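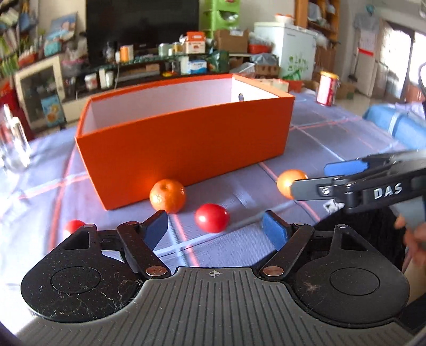
Looking after tablecloths

Shake the cloth outdoors before it goes in the wash. Crumbs left in the folds turn to paste and end up in the filter.

Deal with stains the same day if you can. Tea and coffee come out with cool water and a little washing-up liquid, worked in from the back of the cloth. Candle wax should be left to harden, then lifted with a blunt knife. Iron what remains between two sheets of kitchen paper – change the paper as soon as it looks greasy.

For old gravy marks, dissolve a spoonful of soda crystals in warm water and soak for 10 minutes before washing. Check the label first, and keep soda away from silk and wool.

Wash pale checks and prints at 30 or 40 degrees, inside out if there is a lining. Don't overfill the drum. Cotton creases badly when it is packed in.

Dry on the line, pegged by the hem. Iron while slightly damp, starting in the middle.

Cloths that only come out at Christmas are better rolled than folded. Use a long cardboard tube with a layer of tissue round it, and store it flat on top of the wardrobe.

Next page: Napkins and tea towels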